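Marulanda Carpet Tile, Gray
Modular floor covering for playrooms, reading corners and waiting areas

Product overview

Marulanda is a modular carpet tile supplied by Vivero for indoor rooms where children sit, kneel and play at floor level. The tile is gray with a fine speckled texture. The pattern was chosen so that crumbs, lint and light scuffing are less noticeable between cleanings, and so that small toys and game cards in pale or bright colors remain easy to find on the floor.

The tiles are square and are laid edge to edge without a border strip. A faint line remains where two tiles meet. This is normal for the product and is not considered a fault in the material or in the installation. Customers who prefer a less visible join should ask for the quarter-turn layout when ordering, in which each tile is rotated against its neighbor.

Intended use

Marulanda is suitable for schools, libraries, family rooms and the children's areas of clinics and offices. It may be used under plush toys, building sets, card games and low furniture. It is not suitable for bathrooms, covered porches or any room with a floor drain.

The surface is firm enough for flat items to lie level. Playing cards, picture cards and thin boards can be set out in rows and picked up again by small hands without the corners catching in the pile.
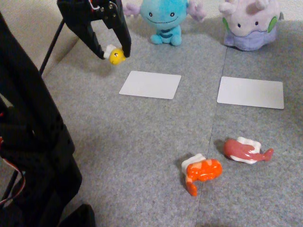 Rooms that combine a play area with a hard floor should allow for a finished edge at the point where the carpet stops. Vivero supplies the Flirska edge profile for this purpose. It is sold separately and should be ordered together with the tiles, as the height of the profile must match the backing selected.

Backing options

Two backings are offered. The standard backing is intended for level, sealed subfloors. The cushioned backing adds comfort for children who spend long periods on the floor and reduces the sound of dropped toys. The cushioned version should not be placed under shelving or other heavy fixed furniture – the backing may compress and leave the tile uneven.

Both versions are laid with removable adhesive tabs. Full gluing is not required and will void the replacement service described below.

Ordering

Tiles are packed 13 to a carton. Orders of 100 cartons or more are delivered in two shipments unless the customer requests otherwise in writing. Partial cartons cannot be sold. We recommend keeping one unopened carton in storage for later repairs, as shade may vary slightly from one production run to the next.

Order code for the standard backing: Marulanda 134-S
Order code for the cushioned backing: Marulanda 134-C

Samples are sent on request. Sample requests received before noon on Wednesday are mailed the same week.

Preparation and installation

The subfloor must be clean, dry and level. Cartons should be opened in the room where the tiles will be used and left overnight before laying begins. Start from the center of the room and work outward, checking each row against a chalk line. Arrows printed on the back of each tile show the direction of the pile.

Edges may be cut with a standard carpet knife from the back of the tile.

Care

Vacuum regularly with a smooth suction head. Spills should be blotted with a white cloth and lukewarm water, working from the outside of the stain inward. Do not use bleach, solvent cleaners or a rotating brush. A single tile may be lifted, rinsed and dried flat before it is put back in place.

Modeling clay and wax crayon should be allowed to harden and then lifted with a blunt edge. Sovero spot cleaner may be used on what remains, following the directions on the bottle.

Replacement service

Vivero keeps matching tiles available for customers who have registered their order. Requests should state the order code, the backing and the number of tiles needed. Photographs are helpful where the damage is near a wall or door.

Contact

Product questions and samples: Zerrin Yurt
Installation advice: Alun Parri
Replacement service: Leidy Villca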